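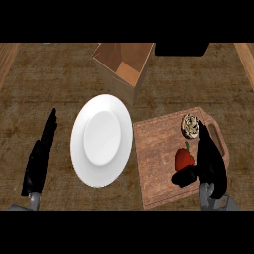 Giving up the second fridge

We ran a beer fridge in the garage at Camdale for five years. It came with the house and mostly held soft drink and a jar of olives. In June I put a meter on it and found it was costing us over 30 dollars a month – more than the kitchen one.

I switched it off and listed it for free. It was gone in 2 days. The milk now has to go in the door shelf, and I buy less mince at once.

The power point is free for the mower charger.

34 comments · 5 shares

Subscribe to the newsletter for new posts by email.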